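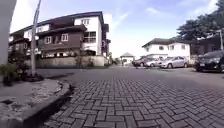
Does flower food make cut roses last longer in the vase? Our data show a small gain over plain tap water, and most of it went away once the water was changed every day.

4.2 Vase life and the claims made for it

Sellers of flower food often promise double the vase life. We doubted this, and the Sorkham trial gave us little reason to stop. Of the 268 stems that Peeters and Dunmore kept in the final count, those given the Tivov powder outlasted the plain-water group by 2 days. That is a real difference, but a long way from double. The stems also came from a single grower, Mustonen, whose roses are cut early and shipped cold, so even this gain may not hold for flowers bought at a corner shop. 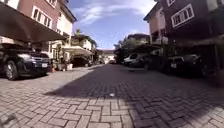
Figure 3. Brick-paved residential street with parked vehicles and multi-storey houses.

Ostrowski's earlier study reported a much larger effect using 200 stems. We could not repeat it. His scorers knew which vases held the powder, and "wilted" was left to their own judgment. De Haan has argued that trained florists are fair judges of wilting, which may be true, but he offers no test of it. Mertens scored our stems blind, against a fixed neck-bend angle, and still disagreed with her own first scores more often than we would like. The May batch was the worst for this and is reported separately in Section 4.3.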